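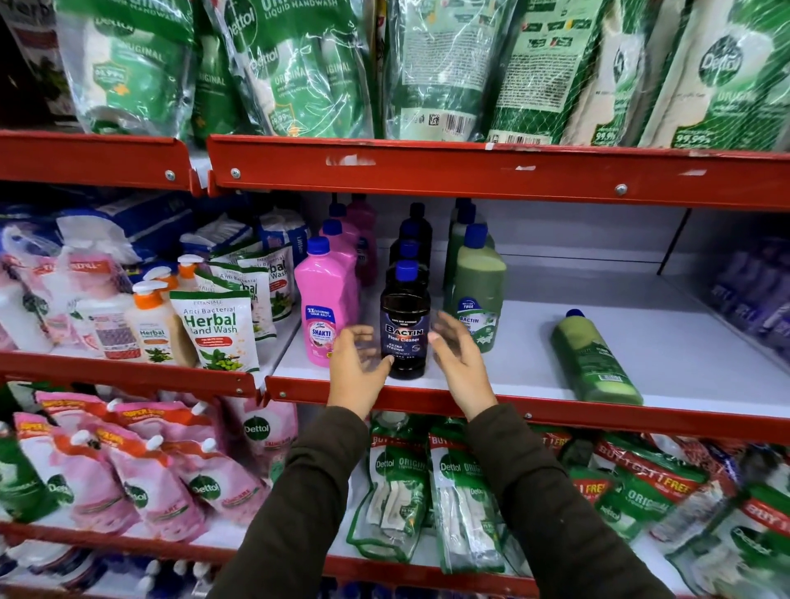

A reader of the last post wrote that if a person is going to do the whole job by hand anyway, the robot is learning to watch and will still have no idea how to grip. I think that is half right, and it is the half I have spent most of my time on since.

The task is shelf facing in a store aisle: bring a bottle up to the front rail, label out, without knocking over its neighbors. We collect it two ways. In the first, a person does the work with bare hands and we keep the view from the head plus an estimate of the hand pose. In the second, an operator drives the arms remotely from a station at our Clarkmont office. The first way is fast and cheap and has no force signal. The second way gives joint angles and gripper current, and every demonstration takes several times as long.

Hand data first. A floor cleaner bottle is a good starting object. It has a screw cap, a big printed label and a stable base. With a hand on either side the target is well defined, and the approach direction can be read from the fingers before contact. What the pose estimate loses is the contact itself. The fingertips go behind the bottle, the tracker guesses, and the guess drifts toward the palm. We tried to smooth this out and made it worse. Now we mark those segments as low confidence and let the training weights handle it.

Pouches are a different matter. A refill pouch changes shape when it is touched, and the person compensates without thinking. In the hand recordings you get a clean motion and no hint of how much squeeze was used. The policy trained on hands alone closed the gripper to a fixed width and either dropped the pouch or folded it in half.

The current split is 2,000 hand demonstrations and 144 remote ones. The hand set teaches where to go and in what order. The remote set teaches how hard to close. We train on the hand set first, then fine-tune on the remote set with the early vision layers frozen. I ran it with 1,000 hand demonstrations as well, and the approach phase got visibly sloppier on the lower shelves, where the view from the head is steep. The grasp phase did not change much.

Latency is the main complaint about remote control. Operators slow down near contact and then wait for the picture to catch up, and the policy copies the wait. We trim pauses longer than 3 seconds – shorter ones stay in, since some of them are real decisions about which bottle to move. Telling the two apart automatically is on the list.

Retargeting was done with a package called Lernov, patched for our wrist offset. The patch is ugly and I will post it when the sign convention is consistent between left and right. Session logging moved to Ollora, mostly to get both streams on one clock.

Next is bottles lying on their sides. Standing one up takes a regrasp, and two-handed regrasps are where the hand tracker swaps left and right most often. I expect to have numbers in September.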